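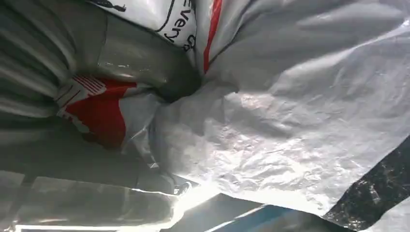
The Piltach bag-handling cell is maintained by the Gunell Automation Support Office on behalf of all sites that operate it. The cell picks soft plastic packaging from a mixed pile and places it on the outfeed conveyor, and most questions received by this office concern the wrist camera and the gripper beneath it. Material of this kind is difficult to image. White film with many fine creases returns bright patches and shadow side by side, gray translucent film overlaps in several layers, and a dark gap is left where the sheets press together. The answers that follow apply to cells running the standard Plulline gripper.

How often should the wrist camera window be cleaned?

The window should be cleaned at the start of every shift with the dry cloth supplied in the maintenance kit. Solvents must not be used. If a smear remains after two passes, the window should be replaced and the old one returned to stores.

When must the gripper pads be changed?

Pads are rated for 700 operating hours. The hour counter is found on the Service page of the cell controller and must be reset by the person who fits the new pads. Pads that show a glazed surface should be changed at once, whatever the counter reads.

Why does the cell report "No grasp point" when there is clearly material in front of it?

This message usually indicates that the exposure setting is too high. Crinkled white film is the most common trigger, as the highlights saturate and the software can no longer separate one fold from the next. Lower the exposure one step at a time and run the test pick after each change. The factory value is 44. Sites with overhead skylights may need a lower value in the middle of the day.

Does printing on the bags affect picking?

In general it does not. Red blocks, stripes and black lettering are treated as surface detail. Where a strong color runs into a fold, the software may occasionally read the edge of the print as the edge of the bag. A second attempt normally clears this, and no adjustment is required.

The gripper lifts several bags at once. Is this a fault?

Not necessarily. Bags that are twisted together often come up as one piece -- the cell is permitted to release the load and try again up to nine times before it stops and calls an operator. If multiple picks continue after the pile has been loosened by hand, check the closing force against the value on the cell's data plate.

May operators clear film from the wrist joint themselves?

Yes, provided that the cell has been locked out and the operator holds a current Level 1 card. Film must be pulled free by hand. Blades are not permitted near the camera cable.

Who may recalibrate the camera after a collision?

Recalibration is reserved for Level 2 technicians. The procedure uses the Yoo calibration plate stored with each cell and must be repeated whenever the camera bracket has been loosened, even if it appears to have kept its position.

Where are spare parts ordered?

Orders are placed through the parts desk, managed by Geum-ok Ahn. Please quote the cell serial number and the part number from the manual. Questions about training cards should be addressed to Yevdokiia Dmytriv. The next revision of the maintenance manual will be issued in October, and earlier printed copies should then be withdrawn.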